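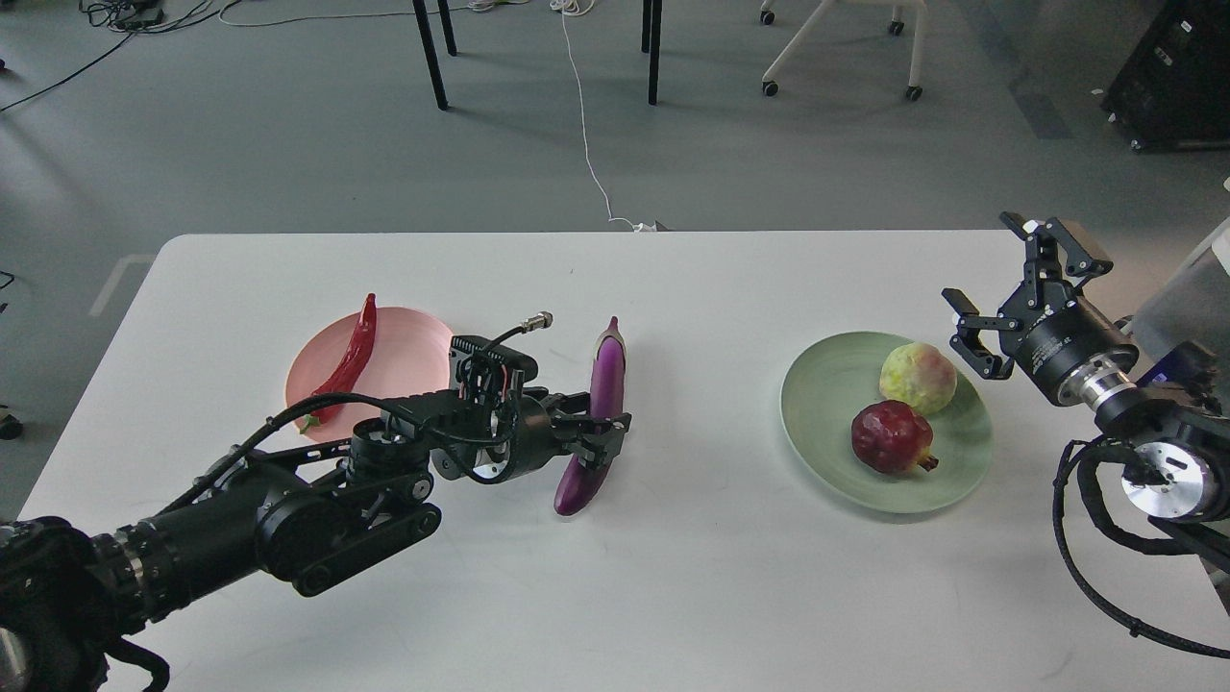
4. Drying peppers and vegetables in the Gesidell food dryer

Before the first use, wash the trays with warm water and soap and let them dry fully. Run the dryer empty for 21 minutes with the lid closed. A light smell in this time is normal. Open a window if it disturbs you.

4.1 Preparing the food

1. Wash the vegetables and dry them with a clean towel.
2. Cut away the green caps of peppers. Long peppers are cut in half along the length.
3. Slice other vegetables evenly. Thick and thin slices do not finish at the same moment.
4. Lay the pieces on the trays with the cut side up. They must not overlap.

CAUTION: Wear gloves when you cut hot peppers and do not touch your eyes. Wash the knife and the board afterwards.

4.2 Starting a program

1. Place the dryer on a flat surface. Keep 9 inches free behind the air outlet.
2. Stack the trays and close the lid until it clicks.
3. Press MODE until the word VEG is shown.
4. Set the time with the plus and minus keys. One press of the key adds 30 minutes.
5. Press START. The fan starts first, the heater follows after 90 seconds.

Note: After half of the time, exchange the top tray with the bottom tray. The program pauses when the lid is open - press START again to continue.

CAUTION: Do not cover the air outlet with a cloth or paper. Do not pour water in the base.

4.3 Checking and storing

Take one piece out and let it cool before you test it. A ready pepper breaks when it is bent. If it still bends like leather, add one more hour and test again.

Fill the cooled pieces in dry glass jars, and look at the jars daily during the first week. If you see drops on the inside of the glass, return the pieces to the dryer the same day. Food with mold must be thrown away - the whole jar, also the pieces which look good.

For cleaning of the fan cover, see section 5.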